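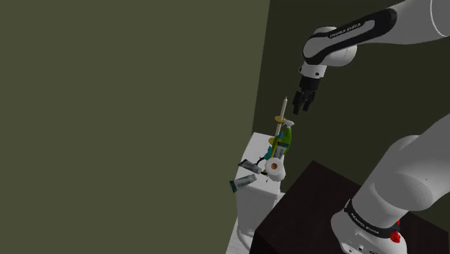
What does a visitor see at the Arkura open day? A robot arm handling ordinary household items, first in simulation on the large screen and then on the floor of the Tidville demonstration hall.

**1/** Arkura thanks everyone who attended the household robotics open day at our Tidville site. This thread sets out what was shown, what was asked, and what comes next. It is posted on 2 Apr 2020 and replaces the short notice put up after the event.

**2/** Total attendance over the open day was 409. Visitors were admitted in groups, and each group was given the same program: a short introduction, the simulation session, the floor demonstration, and time for questions.

**3/** The simulation session used a rendered bathroom. A Franka Emika arm stands beside a white fixture on which the objects are gathered closely together, among them a candle, a green spray bottle and a toilet paper roll. The gripper starts above the group with its fingers open and empty.

**4/** Crowded arrangements were chosen on purpose. When items touch or lean on one another, the planner must decide which one to approach first and from which side. A single object on a clear surface tells our staff very little about that decision.

**5/** The planning software is called Pava. It was developed at Tidville and has been in internal use for two years. Before the open day, it completed 1297 simulated trials on bathroom layouts. Of these, 268 ended without a successful grasp.

**6/** Several visitors asked why the failed trials were reported at all. Arkura publishes both figures for every session. Failed trials are sorted by cause, and the most common cause in this set was contact with a neighboring object during the approach.

**7/** A round object lying on its side can roll when touched. A tall, narrow one can tip. Visitors were invited to pick the target for the next simulated trial, and most groups asked for the paper roll.

**8/** The floor demonstration followed in the Morgan Room. Groups stood behind the marked line while an operator ran one task at reduced speed. The operator held the stop control throughout, in keeping with our site rules.

**9/** Two floor runs in the afternoon were stopped early. In the first, the object was placed outside the working area. In the second, the operator ended the run after a visitor stepped over the line. Both sessions resumed after a short check, and the affected groups were offered a second viewing.

**10/** Question: does the simulated room match a real one? The layouts are built from general measurements of home bathrooms. Wall colors and lighting are kept plain in the basic set. More varied rooms are used at a later stage of testing.

**11/** Question: can the system be bought for home use? Pava is a research product and is not for sale. Arkura has no date to announce. Requests from care providers and schools may be sent to the visitor office, which will pass them to the proper team.

**12/** Question: how long does a simulated trial take? It depends on the layout and on how many approaches the planner considers. The trials shown on the large screen were played back at normal speed so that visitors could follow the motion of the arm.

**13/** Visitors filled out 64 comment cards. The most frequent request was for more time in the Morgan Room. A number of cards also noted that the sound in the simulation session was hard to hear from the back rows. The speakers will be moved before the next event.

**14/** A recording of the introduction, with captions, will be placed on the Arkura site. The floor demonstration was not recorded. Handouts from the simulation session are available from the visitor office in large print.

**15/** The next open day at Tidville is planned for August, subject to public health guidance in force at that time. Registration will open on this account. Those who were on the waiting list for the last event will be contacted first and do not need to apply again.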